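Vilport 조류 음성 자동기록망 지원 티켓
제목: 습지 북측 기록기 야간 녹음 누락 및 종 판별 결과 중복
상태: 해결, 관찰 중
구성: Menum 기록기 펌웨어 5.2, Ekinci 판별 서버, Ullileck 업로드 게이트웨이

증상
2월 중순부터 북측 기록기의 일몰 후 파일이 서버에 올라오지 않음. 주간 파일은 정상 수신. 같은 기간 판별 결과 표에서 쇠부엉이와 수리부엉이 항목이 두 번씩 등록됨. 탐조회 월간 집계에서 야행성 종의 기록 수가 실제 청음 기록과 맞지 않아 접수함.

환경
기록기는 갈대밭 가장자리 말뚝에 고정. 전원은 태양광 패널과 납축전지. 녹음 일정은 일출 전 두 시간, 일몰 후 세 시간. 저장 형식은 WAV, 모노. 남측 기록기는 동일 펌웨어, 동일 일정이며 이상 없음.

1차 확인
원격 접속으로 저장 장치 목록을 조회함. 야간 파일은 기록기 내부에 존재하며 재생 가능. 따라서 녹음 단계의 문제는 제외. 게이트웨이 로그에는 일몰 후 전송 시도마다 코드 142가 남아 있음. 문서상 142는 파일 시각과 세션 시각의 불일치를 뜻함.

전지 전압은 야간에도 기준치 이상이었음. 안테나 케이블을 예비품으로 교체했으나 변화 없음. 케이블은 원래 것으로 복구함.

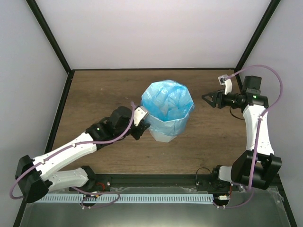 2차 확인
기록기의 시간대 설정이 UTC로 되어 있고 게이트웨이는 현지 시각을 사용하고 있었음. 주간 세션은 허용 오차 검사를 하지 않는 구형 프로필로 전송되어 문제가 드러나지 않았음. 야간 세션만 신형 프로필을 사용함. 남측 기록기는 두 세션 모두 현지 시각으로 설정되어 있음. 북측은 1월에 설정 초기화를 한 이력이 있고, 이때 시간대가 기본값으로 돌아간 것으로 판단함.

중복 등록은 원인이 다름. 수신되지 않은 야간분을 회원이 메모리 카드에서 직접 올렸고, 판별 서버가 재시도 대기열에 남아 있던 같은 카드 파일을 한 번 더 처리함. 파일명이 같아도 업로드 경로가 다르면 별개 녹음으로 취급하는 것이 현재 사양임.

조치
1. 북측 기록기 시간대를 현지 시각으로 변경하고 재시작.
2. 주간 세션도 신형 프로필로 통일.
3. 게이트웨이 대기열 비움. 내부 저장분은 시각을 보정한 뒤 수동 전송.
4. 판별 서버에서 중복 행 삭제. 삭제 기준은 녹음 시작 시각과 기록기 번호의 일치.
5. 수동 업로드 계정에 파일 해시 비교 옵션 적용.

결과
조치 당일 18시 이후 파일부터 정상 수신. 142 코드 재발 없음. 보정 전송한 파일 100개는 모두 판별 완료. 쇠부엉이 항목은 수동 청음 기록과 일치함. 수리부엉이 항목 중 2개는 신뢰도가 낮아 미확정으로 분류하고 집계에서 제외함.

추가 문의
접수자: 보정한 파일의 원본 시각은 어디에 남는지?
지원: 메타데이터의 비고 필드에 UTC 값으로 보존됨. 집계 표에는 표시되지 않음. 내보내기 화면에서 비고 포함을 선택하면 확인 가능.
접수자: 1월 이전 자료도 다시 보정해야 하는지?
지원: 초기화 이전 자료는 현지 시각으로 기록되어 있어 대상 아님. 일괄 보정 도구를 실행할 경우 시작일을 초기화 이후로 지정할 것.

남은 작업
설정 초기화 시 시간대를 유지하는 기능은 Menum 측에 개선 요청으로 등록함. 반영 전까지는 초기화 후 시간대를 수동으로 확인할 것. 번식기 일정으로 바꾸기 전에 남측 기록기 설정 파일을 백업해 북측과 대조 예정. 본 티켓은 다음 월간 집계 확인 후 종료함.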